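Taller de autoedición de cómic
Sesión 6: de los archivos a la imprenta
Apuntes de Perrine Bailly

Esta sesión da por hecho que el álbum está dibujado y rotulado. Quien todavía tenga páginas a lápiz puede seguirla igual, pero conviene que fije ya el formato, porque cambiarlo después obliga a rehacer márgenes y bocadillos.

1. Número de páginas

Los pliegos mandan. En un álbum cosido la cuenta tiene que ser múltiplo de ocho o de dieciséis, según la máquina; en el grapado basta con que sea múltiplo de cuatro. En el encolado (rústica fresada) también se trabaja con páginas pares, aunque cada imprenta tiene sus preferencias y hay que preguntar antes de maquetar.

El caso que usamos en clase es «Flinitz», el álbum de Margaux Mallet. La historia ocupaba 106 páginas. Con portadilla, créditos, dedicatoria, un cuaderno de bocetos y la lista de mecenas llegó a 116, encuadernadas en rústica. La imprenta aceptó esa cifra sin páginas en blanco al final.

2. Sangre, corte y zona segura

Sangre: tres milímetros por cada lado, salvo que la imprenta pida cinco. Todo dibujo que llegue al borde de la página debe prolongarse hasta ahí.

Zona segura: ningún texto a menos de ocho milímetros del corte. En el lado del lomo, quince. El encolado se come parte de la página y los bocadillos interiores son los primeros que se pierden.

Las dobles páginas se entregan como páginas sueltas. Evitad poner una cara en el pliegue.

3. Color y línea

La línea negra va en un solo canal, a 1200 ppp si es mapa de bits. El color, a 300 ppp en CMYK. El error más corriente es dejar la línea en negro compuesto: cualquier desajuste de registro produce un halo de color alrededor de la tinta. Para los fondos negros grandes sí se usa un negro enriquecido, con la cobertura total que indique la imprenta.

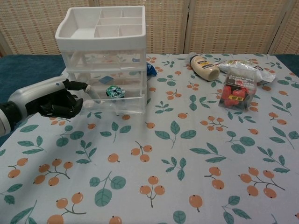
Mano robótica con un objeto cilíndrico blanco, sobre un mantel de bayas naranjas.

4. Tirada y precio

El coste por ejemplar baja mucho en los primeros centenares y bastante menos después. Margaux pidió presupuesto para varias cantidades y al final tiró 400 ejemplares en la imprenta Treneo. La factura del papel, el transporte y la prueba de color sumó 1.188 euros; la impresión y la encuadernación iban aparte.

Para fijar el precio de venta, partid del coste total y restad los ejemplares que no se venden: prensa, colaboradores, depósito legal y los que llegan golpeados. Una librería se queda normalmente con un tercio o más del precio de cubierta. Si además hay distribuidora, como Skisdale en el caso que vimos, el descuento sube y hay que rehacer la cuenta entera — no solo la última línea.

5. Prueba impresa

Pedid siempre una prueba en papel de al menos un pliego. La pantalla engaña con los azules y los violetas. Al revisarla:

- Leed los bocadillos en voz alta, en orden.
- Comprobad la numeración y que las páginas impares caen a la derecha.
- Mirad el lomo: el título suele quedar descentrado.
- Confirmad ISBN y código de barras con un lector.

Hay que firmar la prueba y guardar una copia. Sin ella no hay reclamación posible.

Ejercicio

Preparad un planillo completo de vuestro álbum, con todas las páginas numeradas y las dobles señaladas, y una hoja de costes para dos tiradas distintas. Entrega: lunes 31 de marzo, en PDF. Los que vayan a imprimir en junio deben añadir el presupuesto de la imprenta.

Comentarios (4)

Hervé Guillot
En el punto 2, ¿los quince milímetros del lomo valen también para grapado? Mi fanzine tiene 24 páginas y me parece mucho margen.

Perrine Bailly
Para 24 páginas grapadas con ocho te sobra. Lo de quince es para encolado.

Léonie Cordier
Yo trabajo con la plantilla de Amato y trae la sangre a cinco. ¿La cambio a tres o la dejo?

Apolline Carré
Léonie, yo la dejé a cinco y en la imprenta no me pusieron pegas. Pregunta antes por si acaso. Por cierto, ¿la hoja de costes lleva el IVA incluido o aparte?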